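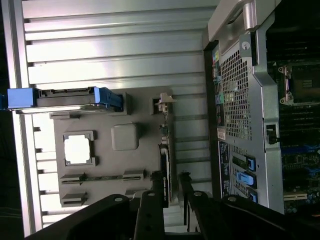
Figure 1. Gray plastic carrier tray and hard-drive caddy on ribbed metal.

3. Public Response to the Warning Plan

The Omcombe city government adopted its warning plan in the early years of the Cold War, when many towns of its size had nothing on paper. The plan called for sirens, a block warden system, and a public information drive in the schools. This section looks at how residents answered it. We draw on the letters held in the Harawira Collection, which contains 2513 items addressed to the mayor's office or to the civil defense director, and on the minutes of 42 city council meetings at which the plan was on the agenda. The count of letters reflects the finding aid as it stood on October 18, 2019. Items cataloged after that date were not read.

Most of the letters do not discuss the threat of attack at all. They deal with the siren tests, the cost of the program, and the conduct of the wardens. Complaints about noise are the largest group by a wide margin. The sirens were supplied by Flonix under a contract the council approved without a recorded debate, and several writers wanted to know why no other bid had been read aloud. The director's office answered these letters with a form reply that gave the dates of the next tests and did not mention the contract. Some people wrote again after getting it, and their second letters are usually shorter and angrier.

Letters about the wardens are fewer but more detailed. Wardens were asked to keep a card for each household on the block, listing the people who slept there and any who would need help reaching a shelter. Some residents saw this as ordinary neighborly work. Others objected that a person with no badge and no training was writing down the names of lodgers. In the West Side wards, where many families had come from Mirkau after the war, this objection was often tied to earlier experience with registration. One writer said she had "filled out enough cards already." The council removed the question about lodgers in September, one year into the program, but the old cards stayed in use until the supply ran out. 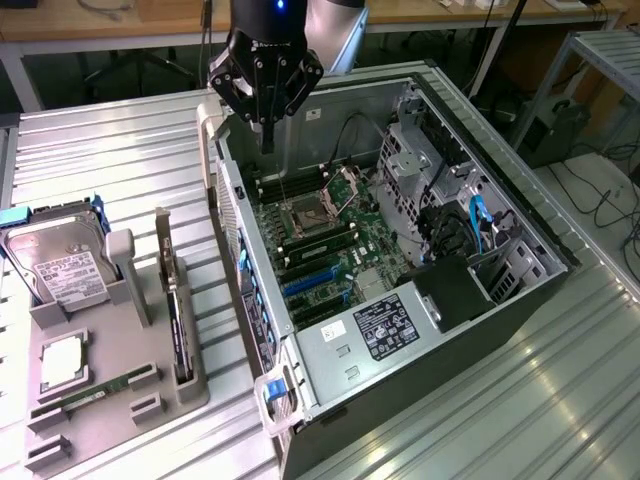
The warden cards also show how little the plan said about who was in charge. The printed manual has the warden reporting to a zone leader and the zone leader to the director. In practice, wardens telephoned whoever would pick up, most often the fire department. An open computer tower, on its side with the cover off, lets the reader follow a thin black cable along the inner wall and down toward the board. The Omcombe manual offers no view of that kind. Its chart of offices has boxes but few lines between them, and the duties of the zone leaders are given in a single paragraph. We were able to rebuild the actual chain of calls for 9 of the wards from telephone logs kept at the fire stations. For the remaining wards the logs are missing.

Support for the plan did not follow party lines in any simple way. Council members who had campaigned on lower taxes voted for the first siren purchase, and 3 of them later voted against the second. The minutes record their reasons only briefly. Two local newspapers took opposite sides, though both printed the director's weekly column in full and neither sent a reporter to the warden meetings. The school program drew the least criticism. Parents wrote mainly to ask whether drills would be held during lunch.

The letters come from people who were willing to write, and renters are underrepresented among them. More work is needed on the church and union newsletters, which reached many households that never wrote to the city. Section 4 turns to the second siren purchase and the vote that ended the block warden system.

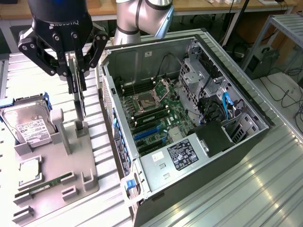 Figure 2. Drive with blue rails, square processor, and green memory module in a light gray fixture.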